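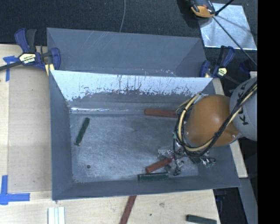

Li-hua Huang thinks the spread is coming from the clamps and that changing the load cell will be money thrown away. She had the same trouble on a Salmont frame last July and it went away when she re-faced the jaws.

Search this forum Advanced search Keywords Go

ringcrush_ted wrote:
I read her note, and I'm not convinced yet. For anyone who skipped the first page, we have a Peravon tensile tester, vertical, 2 kN cell, pneumatic grips. We run paper and light board on it, 15 mm strips, 180 mm between the jaws. Since we moved it to the new lab the results on our control board are all over the place. The mean is where it should be. The spread is what bothers me. Same operator, same cutter, same lot of board.

I had the cell checked with dead weights and it was inside tolerance at every point up to half scale. I didn't have enough weight to go higher. The service company wants to sell me a new cell and says the old one is "aging."

delwood
If the dead weights come up right, the cell is fine for what you're doing. You aren't anywhere near full scale with a 15 mm strip. A bad cell shows up as a zero that wanders or a reading that doesn't come back after you take the load off. Did you see either one?

ringcrush_ted
No. Zero is steady.

delwood
Then don't buy a cell.

Moe_in_QC
I'd go slower than that. Weights hanging still on a cell tell you about the cell standing still. They don't tell you what it does when a strip lets go. We had a Lappalainen machine that passed every static check and still gave junk peaks, and it was a connector that moved with the shock of each break. New cable, problem gone. The cell was never touched.

So check the cable before you do anything to the jaws. It costs nothing. Run a test and wiggle the plug while you watch the live reading.

ringcrush_ted
Tried it this morning. Nothing moved on the display.

Moe_in_QC
Did you wiggle it at both ends? The end behind the crosshead is the one that works loose when a machine gets moved.

ringcrush_ted
Only the controller end. Will do the other one tomorrow.

p_harkness
Where do the strips break? I don't see it anywhere in the thread and it's the first thing I would ask. If they go within 10 mm of a jaw, it's your grips and Li-hua is right. If they go in the middle, look at the cutter.

ringcrush_ted
Didn't write it down. I kept the broken strips from the last run, so I went and laid them out just now. Out of 51 strips, 9 broke somewhere near the middle. All the others broke at or close to the lower jaw. Hardly any at the top.

p_harkness
Well, there it is. Lower jaw. Either the face is damaged or it's out of line with the top one.

delwood
Agree. And since it started with the move, I'd bet on alignment. Those lower grips sit on a pin and a lock ring. Movers like to grab the machine by the lower grip.

Moe_in_QC
Fine, I'll give you that one. I still want him to check the other plug.

p_harkness
Check it all you like, a plug won't make strips break at the lower jaw.

Moe_in_QC
No, but he can have two problems. I've had two problems.

stripcutter
Can I ask what air pressure you're running? We went through this with a Stelier tester and it was too much pressure on thin board. The jaw crushes the strip at the edge, then it breaks there under less load than it should. Dropped the pressure and the breaks moved back to the middle. But that gave us low results too, and you say your mean is fine, so maybe it isn't the same thing.

ringcrush_ted
Regulator says 5 bar. It was the same in the old lab as far as I know. The supply line is different here, though. I can try 4.

stripcutter
Try it, but watch for slipping. Draw a pencil line across the strip right at the jaw and see if it has moved after the test.

delwood
I would not change the pressure and the alignment on the same day. You'll never know which one did it. Alignment first. Close the top grip on a steel rule, let it hang down between the open lower jaws, then close the lower grip slowly. If the rule gets pushed to one side, you have your answer.

p_harkness
A steel rule is too rough for this. You want the thin foil method, where you clamp a strip of aluminum foil and look for wrinkles on one side under a small load. The rule will only show you a big error.

delwood
A big error is what he's got. The rule takes one minute. If it looks straight, then get the foil out.

p_harkness
We'll have to disagree. I've seen a rule look dead straight on a frame that was off enough to matter.

ringcrush_ted
Did both so you can stop arguing. With the rule I could see it move to the left when the lower grip closed, not a lot. With the foil I got wrinkles down the right side. Lock ring on the lower grip was finger loose. I also pulled the other plug and put it back, and it was seated fine, sorry Moe.

Tightened the ring with the grips closed on a spare strip, then ran the foil again. Much smoother, still one small wrinkle near the bottom.

Moe_in_QC
No need to be sorry. Glad it's ruled out.

p_harkness
Loosen it and do it again with the foil in the grips under a little tension. Then take a good look at the rubber on the lower jaw face. If it ran crooked for months, it may have worn on one side.

ringcrush_ted
It has. One edge is shiny. Part number on the jaw face is 293, if anybody has a spare set they want to sell. The dealer says three weeks.

stripcutter
Our 293 faces came off a machine we scrapped. They're used but flat. Send me a message with your address.

ringcrush_ted
Message sent. I'll leave the air at 5 until the new faces are on and run the control board again then.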